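Village hall kitchen and stores: my walk-round, with comments

Done 31/07/2025, start to finish in one go apart from a cup of tea. I've kept to the same order as the March sheet so you can lay the two side by side. OK means OK. Anything else has a note, and some of the OKs have a note as well because I can't help myself.

1. Front door and porch

Door opens fully, closes by itself: OK
Mat flat, edges not curling: NOT OK
Porch light: OK

The mat has gone at the corner nearest the notice board. I caught my own toe on it coming in with my arms full, so that's a fairly thorough test! I've turned it round so the bad corner is against the wall, but please don't call that a repair. A new one, the heavy rubber-backed sort, and could we measure the well first this time? The last one was trimmed with kitchen scissors and you can tell.

2. Fire exits

Side exit clear inside: OK
Side exit clear outside: NOT OK
Back exit clear inside: OK
Back exit clear outside: OK
Push bars work first time: OK (side one is stiff)
Signs lit: OK

Outside the side exit there were two wheelie bins pulled right across the step. I moved them back to the fence. Whoever puts the bins out after the Wiltden lunch, lovely people that you are, they have to go back to the fence and not wherever the wheels stop. The push bar on that door needs a proper shove. I could do it, but I had a good think about somebody smaller trying it in the dark with a crowd behind them, and I'd like it looked at before the autumn bookings start.

3. Extinguishers and fire blanket

Main hall, both on brackets, pins in: OK
Kitchen, on bracket, pin in: OK
Fire blanket in its case, tapes hanging down: OK
Service labels in date: OK

All fine, hurray. The kitchen one had a tea towel hung over it again. I've taken the towel home to wash and I may not bring it back.

4. Kitchen

Cooker knobs turn and click off: OK
Extractor fan: OK, noisy
Fridge temperature: OK
Freezer temperature: OK
Kettle and urn leads: urn NOT OK
First aid box stocked: NOT OK
Floor: OK

The urn lead has a nick in the outer sleeve a few inches up from the plug. You can't see anything you shouldn't through it, but it's deep enough to catch a fingernail in, and I've put a label on it saying DO NOT USE and stood the urn in the cleaner's cupboard. Adebayo Bako has offered to fit a new lead and test it, which is very kind. Until then it's the two kettles, and yes, I know how long that takes with a full hall.

First aid box: no blue plasters at all and the burn gel is out of date. The bandages are breeding, we have dozens. I've written plasters and gel on the shopping list on the fridge door. If you use the last of anything, would you please write it down too? I found three empty plaster boxes put neatly back in the tin, which is the sort of thing that makes me want to lie down.

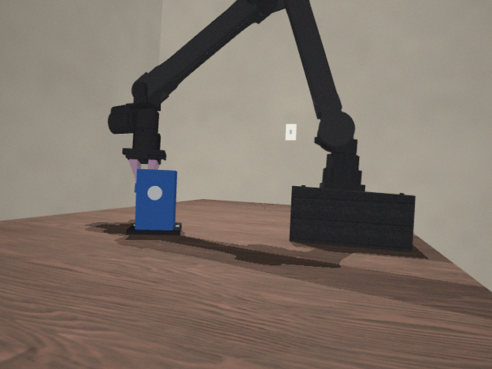 Back to the fan for a moment. It does pull, I held a sheet of kitchen roll up to it and it stuck nicely, but the filter is brown and I think that's most of the noise. It lifts out with two clips. Hot water, washing-up liquid, leave it to soak, dry it properly before it goes back. I'll do it myself if someone tall will get it down for me.

5. Store cupboard and the long store

Shelves fixed to wall: OK
Nothing heavy above shoulder height: NOT OK
Floor clear to walk in: NOT OK
Light works: OK
Stepladder sound: OK

Oh, the long store. I did say in March that it wanted a morning spent on it and it still does. The trestle tops have been slid up onto the highest shelf, flat, with the ends poking out at just the height of my forehead. They live upright behind the strap. The strap is still there! I got them down, with help, and they're back where they should be.

On the floor there's a box of Christmas lights, a carrier bag of curtain hooks and a folded gazebo that says Usuga on the bag and belongs to I don't know who. If it's yours, come and get it by the end of the month or it goes in the jumble.

Stepladder: feet all on, no wobble, hinges good. Please keep using this one. The old painty one behind the door is not a ladder any more, it's a collection of rungs, and I've tied it shut and marked it for the tip.

6. Chairs and tables

Chairs stacked no higher than 7: NOT OK
Legs and backs sound: three put aside
Table catches lock: OK

One stack was well over and leaning on the radiator. I've split it. The three I put aside have cracked seats that pinch, and I only know that because I sat on one. They're in the corner with tape across them. Please don't take the tape off because you're a chair short, pinch a stool from the kitchen instead.

Table catches were all good, and I did go round every table. Still, give the middle a push before you put the tea things on it.

7. Toilets

Locks work and can be opened from outside: OK
Pull cord reaches the floor: NOT OK
Hot tap not scalding: OK
Hand dryer: OK

The red cord in the accessible toilet had been looped up and tied round the rail, I suppose by whoever mopped. I've undone it. It has to hang right down so that someone on the floor can reach it. I've put a little card next to it saying so, in large letters, and laminated it.

8. Outside

Path and steps: OK
Handrail: OK, slight movement at the bottom post
Car park lights: one out
Gate: OK

The dead light is the one by the hedge. The bottom post of the handrail moves a tiny bit if you lean your whole weight on it, so watch it, and I'll check it again next time. The brambles are coming through by the gate as well, at eye height for a small child. I cut back what I could reach with the secateurs from my car.

To sort first, please: the side exit bar, the urn lead, the plasters and burn gel, the mat. The rest can wait a few weeks, though I'd be glad of two or three pairs of hands for the long store. Any morning but Tuesday suits me. I'll bring cake, and the key's in the usual place.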